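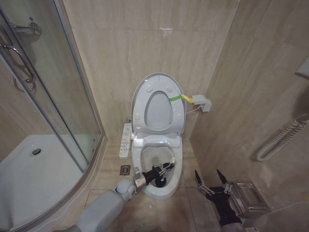
*Brush in the left hand, right hand open and free.*

# How do I keep the left arm away from the bidet panel when it brushes the bowl?

**Thanasis Liapis**, October 2026

Hello to all. I build a cleaning routine for a two-arm robot in our shared workshop, and the toilet there is the test place. The arms and the grippers are bought. My part is the brush holder (3D printed sleeve), the motion script in Juvau, and a small table of positions which I teach by hand.

The difficulty is the side panel of the electronic seat. It stands on the left of the bowl, as you face the toilet, and it has rows of small buttons. My left arm comes in from the same side. When the brush must reach the far side of the bowl, the wrist turns down and the back of the hand comes too close to the buttons. Sometimes it presses one. I did 200 runs with the power of the seat switched off, and in 81 of them the hand touched the panel. With the power on I don't want to learn what happens.

What I have tried until now:

- Slower motion in the last part. It touches the panel also slowly.
- A longer sleeve. My present sleeve is 200 mm and if I make it longer the brush shakes on the rim.
- A "forbidden box" around the panel in Juvau. The planner then refuses the whole far side of the bowl and gives me an error without explanation.

The wrist camera could maybe help, but it looks mostly at its own fingers. I put one view from it so you can judge. The gripper in it says GALBOT on the body, in case the fingers are familiar to someone.
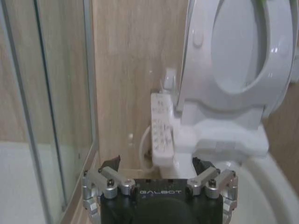 *Wrist view. The panel is on the left side of the seat, behind it the hose goes down to the floor.*

The shower glass is also on the left, so I can't move the elbow out as much as I like. On the right side there is the paper holder, low on the wall, but it is less of a problem for me.

I would like to keep the brush in the left hand, because all my taught positions are for the left. Is there a normal way to do this? Thank you in advance, and please excuse my English if something is not clear.

## Answers

### Ngaio Ruawai

Hello Thanasis. I had a similar trouble with a sink and a tall faucet, so I write what worked for me and you can see if it fits.

I think your forbidden box is too big. Most people draw the box around the object and then the planner adds its own margin on top. If you didn't change the margin, your panel is for Juvau much wider than in real life, and it swallows the left edge of the bowl. Please check these things in this order:

1. Measure the panel with a ruler, height also. Don't take it from the camera, the wide lens makes the near things look wrong.
2. Make the box exactly this size.
3. Put the planner margin low only for this box, and leave it as it is for the glass.
4. Add the hand and the brush as one shape. If the brush is not in the model, the planner thinks your hand must go where only the brush should go.

Number 4 is my main suspect. From your text I understand that you taught the positions with the hand, and the brush comes as an addition later. Then every position is too deep by the length of the sleeve or by some part of it.

Also, can you tilt the sleeve? A bend between the handle and the hand lets the wrist stay high while the bristles go down. I printed mine with a joint which locks with a screw, so I could try several angles before I decided. Please print it solid at the bend. My first one was mostly air inside and it broke on the first day.

One question back to you: where do you put the arms at the start? If the left one starts low beside the shower, it has to climb around the panel every time.

### Thanasis Liapis

Thank you Ngaio, this is very useful. I answer here because the comment field is too short for pictures.

You are right about number 4. The brush was not in the model at all. I had the sleeve, but it ended in nothing. I feel a little ashamed, but it is better to know.

For the start position, I have two. In the first one both grippers are low and open, left near the shower base and right between the toilet and the paper holder:
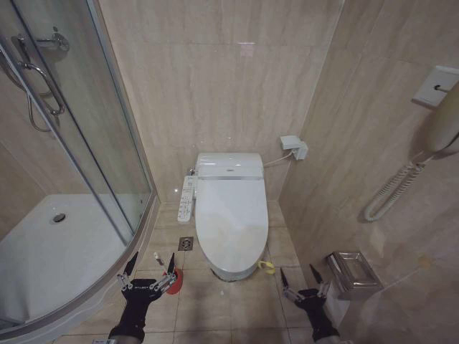 *Start position A, with the lid closed. The red cup is next to the left gripper.*

I like position A because both grippers are easy to see from the head camera and I can check the fingers. But yes, from there the left one must climb. Position B is with the left wrist already high over the edge of the bowl. I made B on the same evening as I read your answer, and the path is shorter and more calm.

The panel box is now measured and the margin is lower, and Juvau accepts the far side. I have not yet repeated the full 200 runs, so I don't give a new number. The bent sleeve is in the printer queue at Rebane, where other people also wait, so this will need patience.

What I still don't like is the moment when the seat and the lid are up and the left gripper passes beside the panel. The space there is small and I look at it each time with my hand on the stop button. I add this view from the head camera too. If somebody has an idea only for this place, I am happy to read it. 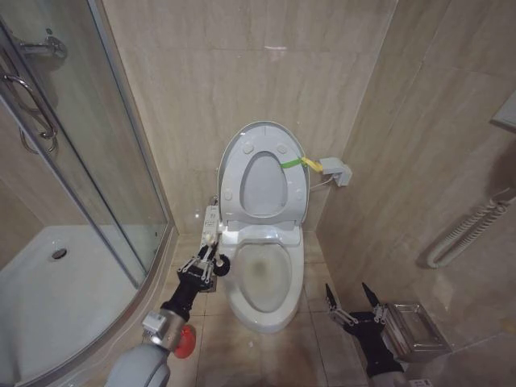 ### Useo_bench

Put a cover on the buttons. A piece of clear plastic folded to a U shape, pushed over the panel when the robot works and taken off after. Then a light touch does nothing and you can tune the path without stress.

I know it is not what you asked. You asked for the path and Ngaio gave a good answer for it. But in a shared workshop another person will change your script one day, and the cover will still be there. Leave a gap between the plastic and the buttons, and don't glue it to the seat.

For the fingers I would also try Suver tape on the back of the hand. It is soft and it shows a mark where it rubbed, so you see which part really touches. I was wrong about this two times on my own arm, I blamed the finger and it was the wrist.

Do you keep the seat power off while you test? I would pull the plug, and plug it in again when the cover is on.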